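## 4. Setting up a production in Ritell

Before you start, have the script, the cast list and the house plan ready. If the play is being licensed, you will also need the rights holder's form of title, which must appear on posters and programs exactly as they give it.

### 4.1 Create the production

1. Open **Productions** and choose **New**.
2. Enter the title, the playwright and, for a translated play, the translator.
3. Pick the venue. Ritell comes with two house plans for the Khaemba Theatre: main house (486 seats) and studio (200 seats). For any other venue, see section 7.
4. Enter the dates of first preview, opening and closing.
5. Click **Save**. The production now shows on the home screen as a draft.

**Note:** A draft can't be seen by the box office. Leave it as a draft until the dates are firm.

### 4.2 Import the script

1. Go to **Script** and choose **Import**.
2. Select the file. Plain text and Corkov files are accepted.
3. Check the first few pages for character names that were read as dialogue. This happens mostly in verse plays, where the name sits on the same line as the speech.
4. Mark the act breaks, then the scene breaks.
5. Choose **Number lines**. Do this last — numbering is fixed once the first cue is attached.
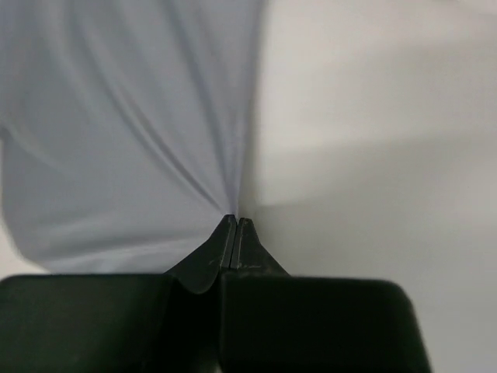

*Gathered fabric, close up.*

**Caution:** Importing a second time replaces the script and removes every cue attached to it. If the playwright sends new pages during rehearsal, use **Insert pages** instead.

### 4.3 Enter cues

Each cue belongs to a line number and a department. A script can hold up to 1104 cues, counting all departments together.

1. Click the line where the cue should be called.
2. Choose the department: Lights, Sound, Fly, Stage or Wardrobe.
3. Type the cue number and a short description. Keep the description to one line so that it prints in the margin of the prompt copy.
4. For a visual cue, tick **On action** and say what the caller should look for.
5. Repeat for the rest of the scene, then click **Check scene**. Two cues with the same number in one department are shown in red.

Quick changes go under Wardrobe. Enter the exit line and the re-entry line, and Ritell works out the time between them from the last timed run. If there hasn't been a timed run, the box stays blank.

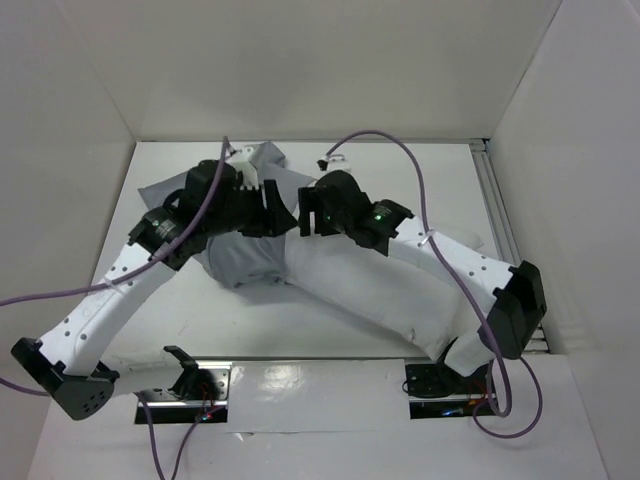 Lucrezia Testa writes: On our Fevier tour we put in a standby for every quick change, one page ahead of the exit line. The calculated time was fine in the main house but too short in venues with a long crossover, so I would type over it at each stop.

To type over a calculated time, double-click the box and enter the new figure in seconds. Typed figures appear in italics and are kept until you choose **Reset times**.

### 4.4 Print the prompt copy

1. Choose **Print**, then **Prompt copy**.
2. Set the margin to left or right, depending on which side the caller writes.
3. Print one scene first and check that no cue runs into the text.
4. Print the rest. Blank facing pages for blocking notes are included unless you turn them off.

If the printer stops with error 49, the script has unnumbered lines. Go back to 4.2, step 5.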